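Section 5: Sampling and looping on the Zaler

This section covers recording a sound into the Zaler from an outside source, trimming it, setting its loop and assigning it to a pad. It assumes that the unit has been connected and powered up as set out in Section 2, and that a formatted memory card is in the slot.

5.1 Before you start

The Zaler records at two quality settings, Full and Compact. Full is the factory setting and should be used for drums, voices and anything that will be played below its original pitch. Compact halves the space taken on the card but removes much of the top end. The setting cannot be changed after a sample has been recorded.

A single sample may be up to 70 seconds long at Full. Each project holds up to 596 samples, whether or not they are assigned to pads. When the limit is reached the display shows CARD LIST FULL and the REC button stops responding until samples are deleted or a new project is opened.

Note: Recording from a commercial record, download or broadcast may need the permission of the rights holders, both in the recording and in the song. Clearance is the responsibility of the user.

5.2 Connecting a source

1. Turn the MAIN and INPUT knobs fully anticlockwise.

2. Connect the source to the INPUT L and R sockets on the rear panel. For a mono source, use L only.

3. If the source is a record deck without its own preamp, set the rear switch to PHONO and fasten the deck's earth wire to the screw terminal. For all other sources set the switch to LINE.

4. If the source is a microphone, use the front socket. The rear inputs are muted when a plug is in the front socket.

Caution: Never move the PHONO/LINE switch with the MAIN knob turned up. The change in gain is large and can damage loudspeakers and hearing.

5. Start the source and turn the INPUT knob clockwise until the loudest passages light the upper amber lamp. The red lamp should stay off.

Small household objects struck close to a microphone give peaks that are very short and much higher than they sound. With such sources, set the level so that only the lower amber lamp lights. 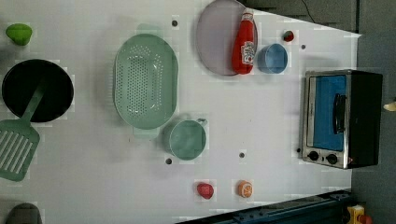

5.3 Recording a sample

1. Press SAMPLE. The display shows the next free sample number.

2. Turn the DATA wheel to choose a start mode. MANUAL begins recording when REC is pressed a second time. LEVEL waits until the input passes the threshold. CLOCK waits for the first beat of the next bar.

3. In LEVEL mode, hold SHIFT and turn the wheel to set the threshold. The factory value is suitable for line sources. Raise it if hum or surface noise sets off the recording.

4. Press REC. The button flashes while the unit is waiting and stays lit while it is recording.

5. Press STOP at the end of the passage. Leave a little more than is needed at both ends; the surplus is removed in 5.4.

6. Press any pad to hear the result. To discard it, hold SHIFT and press DELETE. To keep it, press ENTER.

Note: In LEVEL mode the Zaler keeps a short stretch of sound from before the threshold was passed, so the front of a drum hit is not lost. The length of this stretch is set by PRE-REC on page two of the SAMPLE menu, up to 400 milliseconds.

Caution: Do not remove the card while the card lamp is lit. The whole project may become unreadable.

5.4 Trimming

1. With the sample selected, press EDIT. The waveform appears.

2. Turn knob 1 to move the start point. Hold SHIFT while turning for fine movement.

3. Turn knob 2 to move the end point in the same way.

4. Press PLAY to hear the part between the two points.

5. Set SNAP to ZERO if a click is heard at either end. The points will then fall only where the waveform crosses the centre line.

6. Press ENTER to store the points. The sound outside them is kept on the card and can be brought back by moving the points outwards.

To remove the unused sound for good, choose CUT from the EDIT menu. There is no undo after CUT.

5.5 Setting a loop

1. From the waveform page, press LOOP. A third marker appears.

2. Turn knob 3 to place the loop point. Playback runs from the start point to the end point and then repeats from the loop point.

3. For a drum break, place the loop point on the start point and set BARS to the length of the phrase. The unit works out the tempo and shows it at the top right.

4. If the tempo shown is double or half what was expected, change BARS and leave the markers alone.

5. For a held bass or organ note, set XFADE to a low value and raise it until the join cannot be heard. High values blur the attack of the next repeat.

Breaks played by live drummers seldom keep an even tempo from bar to bar. Where a loop drifts against the sequencer, cut the break into single hits with SLICE (Section 6) and play them from the pads.

5.6 Assigning to a pad

1. Hold ASSIGN and press the pad to be used. Any sample already on that pad is replaced, but it remains in the project.

2. Choose a play mode. ONE SHOT plays to the end however briefly the pad is struck. GATE plays only while the pad is held. TOGGLE starts on one strike and stops on the next.

3. To make one pad silence another, as with open and closed hi-hats, give both the same MUTE GROUP.

4. Set pad response under PAD CURVE. Curve 1 is the lightest. Use curve 5 where the pads are struck with sticks or where strong vibration in the table sets them off.

Note: Kits saved on the earlier Varance load with their pad order kept, but mute groups must be entered again. Kits in Gustach format need to be converted first with the Etim desktop program.

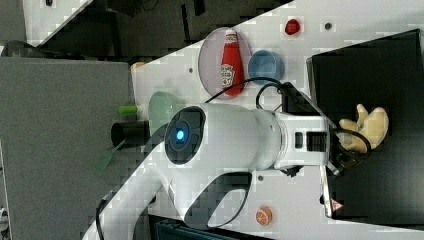 Arm with plush toy in gripper.

5.7 If something is wrong

No signal on the lamps: check that no plug has been left in the front socket, and that the INPUT knob is turned up.

Thin, quiet sound from a record deck: the rear switch is set to LINE.

Loud, distorted sound with heavy bass: the rear switch is set to PHONO with a line source connected.

Steady hum: the earth wire is loose, or the deck and the Zaler are on separate mains circuits.

Recording stops early: the card is nearly full. Free space is shown under CARD INFO.

Factory kits 1 and 2 were programmed by Torbjørn Bråten and are write protected. Copy them to a user kit before editing.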